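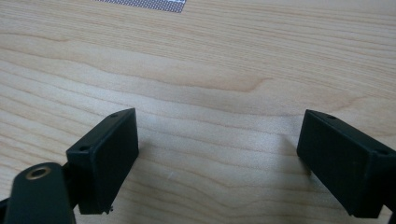

机器现在会不会摆餐桌了？

要看摆什么、在哪儿摆。盘子换个位置、刀叉放到左右两边，条件固定的时候已经有不少机器做得像模像样。换成你家吃完火锅的那张桌子，我还不敢请它来。

起因是12月31日晚上家里来了九个人吃饭，我一边摆碗筷一边跟Réka Kun吹牛，说过几年这活儿肯定不用我干了。她问我过几年是几年。我答不上来，后面几天就一直在想这事，想到哪儿写到哪儿，别嫌我啰嗦哈。

先说家里已经有的。Mira扫地机，买了两年多，每天早上自己出门自己回家，我对它基本满意（除了它爱吃袜子）。洗碗机也算吧！洗碗机大概是我家最成功的机器人，只是长得不像，大家不肯给它这个名分。

但是你发现没有，洗碗机干的是中间那一段。把碗从桌上收过来、刮掉剩菜、一个个塞进架子，全是我。洗完了拿出来、放回柜子，还是我。它舒舒服服待在那儿等我伺候。扫地机也一样，椅子得我先搬开，线得我先收好。

所以我现在看家务机器，先看它把哪一段留给人。留下来的那段，往往就是"拿起来，放到该放的地方"。听着特别傻的一件事，三岁小孩都会（放得歪一点而已）。

拿摆餐桌来说，餐垫铺好，盘子放上去，刀在盘子一边，叉在另一边，杯子往旁边一搁。我摆一份用30秒，还能腾出嘴来聊天。可要拆开想，每一样东西的拿法都不一样。盘子又扁又滑，从哪儿下手？叉子贴着桌面躺着，手指怎么抠进去？我从来没想过这些，手自己就干了。 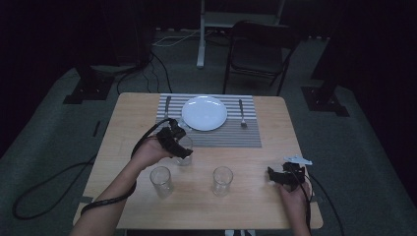
Martim Quintela在下面留言，说我把家里想得太难了，餐具就那么几样，形状也简单，难的应该是叠衣服和擦灶台，摆桌子迟早第一个被拿下。

我觉得他说对一半。叠衣服确实可怕，衣服每次抓起来都是新形状，我自己叠床笠都叠成一个球。可餐具难在别的地方：它要求你不出错。衣服掉地上捡起来就是了，杯子掉地上，我得拿吸尘器把整个厨房吸两遍，还得把猫关进卧室。

顺着说一个店里的例子。Aranka Lengyel在一家叫Ekwueme的小馆子做领班，他们试用过一台叫Juvico的送餐车，就是那种一层一层托盘的。一个晚上跑了39趟，一次都没撞人，她挺佩服的。我问那后来呢，她说车开到桌边就停下了呀，菜还是得有人端下来，有的客人自己端，有的客人就看着它，它也看着客人，哈哈哈。

翻台的时候更明显。收盘子、擦桌子、重新摆一套，这一整串动作那台车一样也不会。Aranka的原话是：它替我走路，没替我动手。她不讨厌它，一天少走好多步，脚后跟是真的舒服了。

再说仓库。Ashraf Bouzid在Rostport上夜班，他们那边有一条自动分拣线，他有一晚闲着没事抄了屏幕上的数：过了1315件，其中477件转到了人工口。我第一反应是哇，三分之一还多都没搞定！他很不服气，说你怎么不看剩下的那些，以前全是他们几个搬。

我问转出来的都是什么。他说那晚是软袋子、反光的包装，还有透明的东西居多。透明的！我立刻想到我家那一柜子玻璃杯。

杯子这东西对人来说也挺坑的，我自己就干过伸手去拿前面那只、把后面那只碰倒的事。空杯子你看到的多半是边上那点反光，还有它后面桌子的木纹。两只挨着放，这只的边和那只的底叠在一起，到底哪条线是谁的？

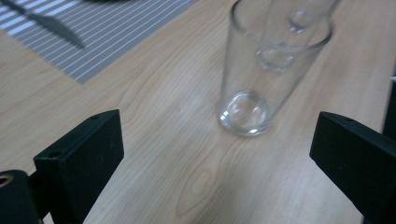 而且看清楚了还没完，还得知道使多大劲。捏轻了滑，捏重了我心疼。上宽下窄的杯子更烦，夹的高低差一点，手感就差很多。人手碰到杯壁那一下就知道了，根本不用想，机器得靠别的办法把这一下补回来。补得好不好，我一个外行光看视频看不出来。

说到视频，我现在看这类演示有几个土办法，分享一下。先看有没有快放，角落里写着几倍速的我反而更信任。再看桌子上是不是每次都那么整齐，有没有人故意把叉子转个方向、把杯子挪到边上。最后看它失手以后干什么，是重来一次，还是举着空手继续往下演。最后这条特别管用！

有朋友私信问我，那花钱请钟点工和等机器，选哪个。请人啊，想什么呢。阿姨进门看一眼就知道哪只杯子是喝过的、哪只是刚拿出来还没用的，我自己都不一定分得清。

Rosine Lemaire又提了个我没想到的角度，她说她根本不想让机器摆桌子，摆桌子是她一天里难得清净的几分钟，她想让机器去刷烤盘。我举双手同意，烤盘谁爱刷谁刷。可惜好像哪家都不急着演示刷烤盘，可能拍出来不好看吧。

所以Réka问我的那个"几年"，我先给个不负责任的分段答案。店里、仓库里，东西固定、位置固定的活儿，现在就有机器在干了，旁边留个人兜底。家里摆一套固定的餐具，我猜用不了太久，慢一点我能忍。九个人吃完饭以后的那张桌子，骨头、纸巾、半杯可乐、谁的眼镜，我不猜了。

Réka看完回了我一句，那今年三月你生日还是你摆。行吧，我摆，你刷烤盘。

对了，有谁家里用过能自己把碗碟从洗碗机里拿出来的东西吗？不管多丑多慢，留言告诉我，我真的想看！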